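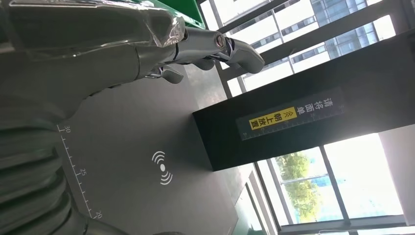 Can the Stenura blanket be washed at home?
Wash it in the machine at a low temperature, with a mild soap for wool, and dry it flat. Please do not use the tumble dryer.

Stenura Wool Blanket, Large
Item 382

The Stenura is our heavier blanket for the bed or the sofa. The yarn is spun at the Peltonen mill and the weaving is done in our own workshop in Batgate. The pattern is a simple herringbone, the same on both sides, so you can turn the blanket as you like. The long sides have a woven edge and the short sides have a twisted fringe.

New wool can lose a little fluff in the first weeks. This is normal and it becomes less after the first wash. If you find a pulled thread, do not cut it. Push it gently to the other side with a blunt needle.

Length: 252 cm with fringe
Material: pure wool
Colors: Oat, Moss, Night Blue
Care: wool program, dry flat 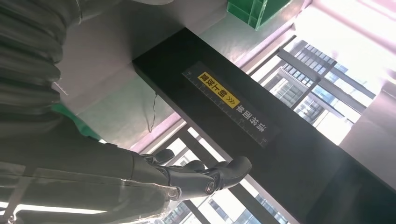
Gray and black, close view.

The smaller size of this blanket is item 381. It has the same yarn and the same colors, but the fringe is shorter. Customers who want a lighter blanket for summer may prefer the Cunton, which is made from cotton and linen.

Night Blue is sold out at this moment and we expect it again in February. Orders for the other colors leave the workshop within 2 working days. You may return an unused blanket in its cotton bag, and we will pay the money back when it has arrived to us.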